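4.2 Small magazines and the first book

The second group of writers in the sample came to book publication through periodicals. Of the 287 poets and playwrights whose careers we were able to trace, most had placed work in at least one small magazine before a press took a full manuscript. The magazines in question were rarely long-lived. Porkent, the longest running of the four titles indexed for this study, published 13 issues and never printed more than 600 copies of any of them. Its contributor lists nevertheless overlap heavily with the catalogues of the regional presses discussed in Section 3.

We coded each contribution by genre, length and position in the issue, which gave 1,156 entries after duplicates and reprints were removed. Reprints were a particular difficulty. Fedville, which began as a stapled newsletter for a reading series, often carried poems that had already been printed as broadsides, and its editors did not always acknowledge the earlier printing. Where a broadside could be located we counted it as the first appearance. Where it was only mentioned in correspondence we kept the magazine date and flagged the entry.

Dramatic writing behaves differently from verse in this material. Short plays were seldom printed whole. An excerpt of one scene would run in a magazine in the season before a staged reading, and the complete text, if it was published at all, came out some years afterward in an anthology. Ruaridh Geddes's one-act plays follow this path closely. Two scenes appeared in Sotovard, a third in Fedville, and the collected volume restored passages that both magazines had dropped for reasons of space. Geddes wrote in a letter to the Sotovard editors that he regarded the printed scenes as "rehearsal copies" and did not want them cited, a request that later bibliographers have mostly honoured.

Itsuki Sekiguchi's early poems present the reverse case. The magazine versions are longer than those in the first book, and several of the cuts remove references to named streets and shops. Earlier criticism has read this as a move away from local subject matter. The dates in our index do not support that reading very well, as the poems with the heaviest cuts were also the oldest, and poems written closer to the book keep their place names. The domestic interiors for which Sekiguchi is better known, with their bedding, laundry and half-put-away clothes, are present in both versions and change little in the wording.

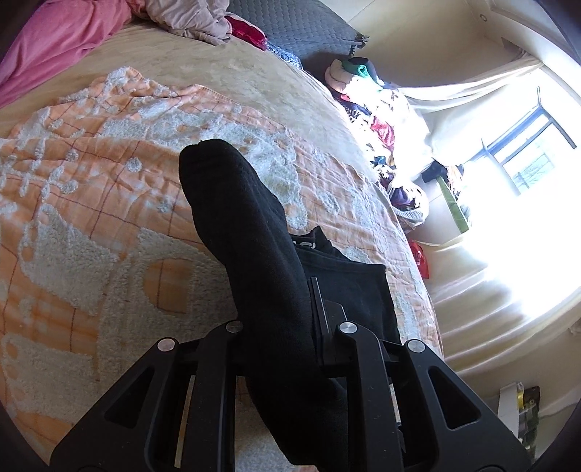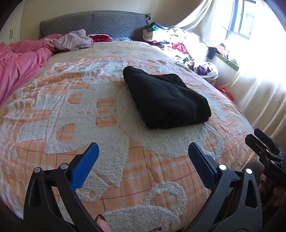
Figure 4. Black fabric items on a bed.

A further question is how far editors shaped what was eventually collected. Letters survive for only one of the four magazines, Hsueh, and they show a fairly light hand. Most editorial queries concern line breaks, the spelling of names and the order of poems in a sequence. In a small number of cases an editor asked for a new ending, and the writer usually supplied one. The revised ending was then carried into the book without comment. We found no instance in the Hsueh letters of a writer going back to the ending first submitted.

These findings should be read with the limits of the archive in mind. The Hsueh papers were sorted by a later owner, and rejected submissions were not kept, so the letters speak only for work that was accepted. Section 4.3 turns to translation, where rejected drafts have survived in greater numbers and the role of the editor can be followed more closely.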